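4.3 Connecting the machines to the water supply and drain

This section covers the water side of a shared laundry room fitted with the Barkudis metering and control unit. Electrical work is covered in section 5. Card and coin settings are in section 6. Revision dated 8 March 2022, prepared by Nour Zoubi for Bresine installers and building staff.

Before starting, confirm that the floor drain is open and that the main shutoff for the room can be reached without moving a machine. If the shutoff is behind a panel, remove the panel and leave it off until step 14 is complete.

CAUTION: Do not connect a machine to a supply line that has not been flushed. Sediment left in new pipe will block the inlet screens and may hold the inlet valve open.

Parts supplied with kit 1331

- Inlet hoses with 90-degree elbow at one end
- Flat rubber washers, fitted and spare
- Drain hose guide, rigid
- Hose clamps, screw type
- Barkudis flow sensor, cold side
- Barkudis flow sensor, hot side
- Sensor cable, 80 inches
- Number labels, self-adhesive

Parts not supplied

- Drain standpipe, 2 inches inside diameter
- Thread tape
- Drip pan, where local code calls for one

Numbering the machines

Every machine must have a number before the sensors are paired. The control unit stores flow readings by machine number and has no other means of telling one washer from another. Place the label on the front face, in an upper corner, where it can be read with the door open. Do not place it on the door or on the detergent drawer.

Number from the wall nearest the room entrance. Where a room has two rows, finish the first row before starting the second. Leave no gaps. If a machine is removed later, its number stays reserved until the control unit has been cleared (section 6.4).
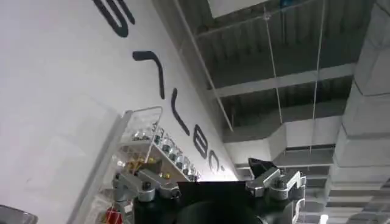
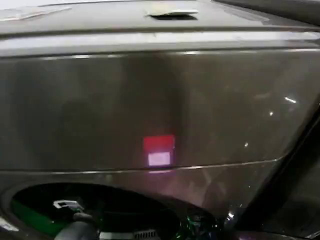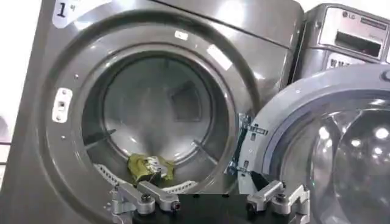
Label with a bold 1 in the upper corner of the front.

Flushing the supply lines

1. Close the hot and cold valves at the wall box.

2. Attach a spare hose to the cold valve and place the free end in a bucket or in the floor drain.

3. Open the valve fully and run the water until it is clear. On new pipe, allow at least 2 minutes.

4. Close the valve. Repeat for the hot side.

5. Check the water pressure with a gauge at the wall box. The working range for the flow sensors is 32 to 80 psi. Above 80 psi, fit a pressure-reducing valve ahead of the wall box before going further.

NOTE: A reading taken while other machines are filling will be low. Take the reading with all other valves in the room closed.

Fitting the sensors and inlet hoses

6. Wrap the male thread of each wall valve with thread tape, three turns, clockwise as seen from the open end. Do not tape the hose threads. They seal on the rubber washer.

7. Thread the cold sensor onto the cold valve by hand. The arrow on the sensor body must point toward the machine. A sensor fitted backward will pass water normally but will report zero flow, and the control unit will show code F2 after the first fill.

8. Thread the hot sensor onto the hot valve in the same way.

9. Check that each hose has a rubber washer in both ends. Attach the straight end of the hose to the sensor and the elbow end to the machine. Tighten by hand, then add a quarter turn with pliers. More than this will cut the washer.

10. Route each sensor cable up the wall and clear of the hoses. Leave a loop of slack behind the machine so that it can be pulled forward for service. Do not tie the cable to the hot hose.

CAUTION: Benjelloun sensors from the earlier kit look the same as the current type but use a different pin order. Do not mix them. The earlier type has a ridge along one side of the plug.

Drain connection

11. Clip the rigid guide to the drain hose so that the bend sits at the top of the standpipe. The top of the standpipe must be no less than 32 inches above the floor. A lower standpipe can siphon water out of the drum during the wash, which the machine will try to make up by filling again.

12. Insert the hose into the standpipe to the mark on the guide. Do not push it farther and do not seal the gap around it. The gap lets air in and breaks the siphon.

13. Secure the hose to the wall box or to the standpipe with the strap. Drain hoses that are only resting in place tend to come out during the first high-speed drain.

Leak test

14. Open the cold valve fully, then the hot valve. Wait five minutes and check every joint with a dry paper towel. Wipe from the top of the joint to the bottom. If the towel picks up water, close the valve, relieve the pressure, and remake the joint with a new washer. Do not tighten a joint under pressure.

15. Run one short cycle with the drum empty. Stay with the machine for the fill and for the first drain. Watch the top of the standpipe. Water rising to the rim means that the drain line is partly blocked or too small, and the machine must not be put into service.

16. When the cycle ends, compare the flow readings on the control unit with those on the room's main water meter. The two should agree to within one gallon. Other fixtures on the same meter must be off during this check.

17. Push the machine back, keeping at least four inches clear behind it. Look down behind the machine with a flashlight and confirm that neither hose is kinked. Recheck the level at the front and at one side - moving the machine often turns the feet.

Stacked dryers

Where a Nusier stacking frame is used, complete steps 1 through 16 before the dryer is lifted into place. The frame blocks access to the wall box from above. Hoses must be reached from the side once it is fitted, so leave the end machine in each row until last.

Service intervals

Inlet screens: clean every June, or sooner if filling becomes slow. Close both valves, remove the hoses at the machine, and pull the screens straight out with needle-nose pliers. Rinse and refit. Replace any screen that is torn.

Inlet hoses: replace every five years. Write the date of fitting on the hose with a paint marker, near the elbow. Replace at once any hose that shows blisters, cracks, or rust at the crimp.

Flow sensors: no regular service. If readings drift by more than one gallon per cycle, swap the hot and cold sensors and run the test in step 16 again. If the error moves with the sensor, replace the sensor. If it stays where it was, see section 6.7.

Shutoff valves: close and reopen fully twice a year. A valve that will not close by hand must be replaced.

We use cookies to improve your experience on this site. By continuing to browse you accept our use of cookies. Accept | Manage settings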